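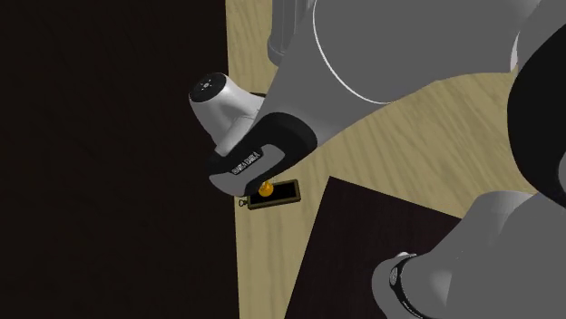
Unit 2, costing a robot cell. Notes only, rest on the board.

Arm first, everyone does that. Wrong order. Start with the job: what gets picked up, where it's put down, how often. Then gripper, mount, tray, then arm.

Vendley quote: gripper 1234, fingers extra. Always ask if fingers are extra.

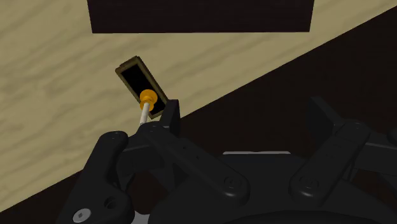
Spares next. Put aside 1000 for the first year, more if the parts are akward to hold. Training is a seperate line, Hollenstein want 3000 for it. 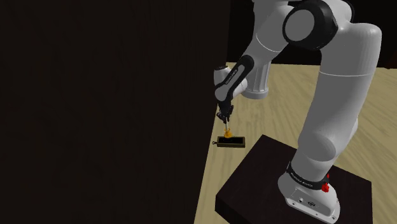

Soledad Bustamante would put training above spares, and says her budget at Provora ran out in October for want of it.

Bring your own sheet next time.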